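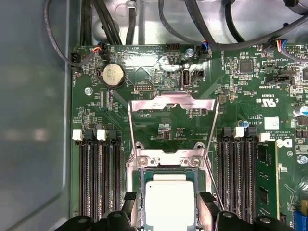
The disassembly benchmark now has enough runs behind it to say something about the wrist camera. Since March we have trained one policy per subtask on scrapped desktop machines, and the subtask that takes most of my time is processor removal. The policy starts after the socket frame has been raised, with the fingers placed either side of the processor, and has to close, lift and clear the frame above it. The memory slots on both sides limit how far the fingers can open, so the approach angle matters more than it did on bare boards.

The question was whether the policy reads the socket itself or relies on landmarks elsewhere on the board. Leonilde Henriques suspected landmarks. A coin-cell battery is a bright round thing in an otherwise cluttered view, and the network could be using it to fix its position. We trained two versions on the same 318 demonstrations, one with the full wrist view and one with everything outside a fixed window around the socket greyed out. Both were tested on 500 attempts spread over 7 board models, two of which were absent from training.

On the familiar boards the versions were close enough that I would not claim a difference. On the two new boards the full-view policy was clearly worse, and the failures were sideways offsets in the direction the battery had moved relative to the training layouts. The masked policy failed less often and mostly in one way, closing too high and slipping off the heat spreader.

Two cautions. The mask is fixed in camera coordinates, so it only works if the arm arrives near the right pose, and for that we still use Ilídio Quintela's coarse alignment step. Also, both new boards have the same socket type as the old ones, so this says nothing about other sockets.

Next I will replace the fixed mask with random cropping during training and leave the view whole at test time. Bonifacio Esteban is relabelling the slip failures by finger height, and I will post the table when he has finished.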